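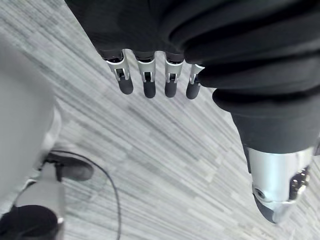

Naidu Manipulation Group — Tutorials

How to label grasp phases in wrist camera recordings

Written by Leobardo Ponce, last changed 8/30/26

This tutorial explains how we mark the phases of a grasp before we train the phase predictor. It is written for new annotators, but people who only want to reproduce our result should also read steps 3 and 4. You need the Badisance viewer, a recording with two wrist streams and one head stream, and the joint log of the same recording.

1. Open the recording and check the clocks. The head stream is the reference. If a wrist stream is more than 67 milliseconds away from it, write "skew" in the notes column and go to the next recording. Please do not correct the skew by hand. We did this in May and it cost us a full week to find the damaged files again.

2. Mark the approach. It begins at the first movement of the arm toward the object and it ends at the first contact of any finger. The thumb counts as a finger. In the wrist view the contact is often hidden, so look also at the current of the finger motors in the lower panel.

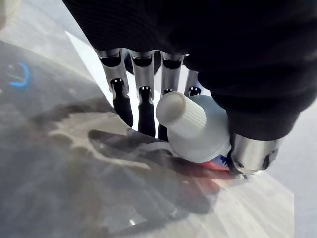

3. Mark the closing and the hold. Closing goes from first contact until the motor currents become flat. After this the hold begins, also when the object still touches the table. Many annotators wait for the lift before they write "hold", and this was the biggest source of disagreement in our first round. Lift is a separate label — please keep it separate.

Be careful with shiny surfaces. A shadow or a reflection of the hand can look like a finger that has already arrived. When you are not sure, step back up to two frames and compare with the current.

4. Use the head view for the target. 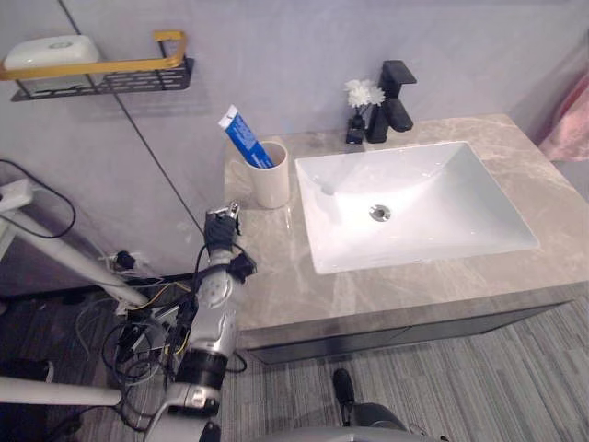
The target label says which object the motion is for, and where it stands in relation to its support. We use a short list of relations: on, in, against, hanging. Choose the closest support and not the biggest one. So for the toothpaste you write "in cup", although the cup itself is on the counter. The flowers beside the faucet get "in vase" by the same rule, if they are ever a target.

5. Export and run the check. Choose Export, then Grititz format, and start the check script. It reports missing phases and phases in wrong order. A failed grasp may have approach and closing without hold, and the script accepts this if the outcome field says "fail".

The present set has 1,469 labeled grasps. With the separate lift label, the predictor found the start of the hold more reliably than with our old scheme, mainly for soft objects. For rigid objects we saw almost no difference. The comparison is in the Dedlow report, together with the training settings.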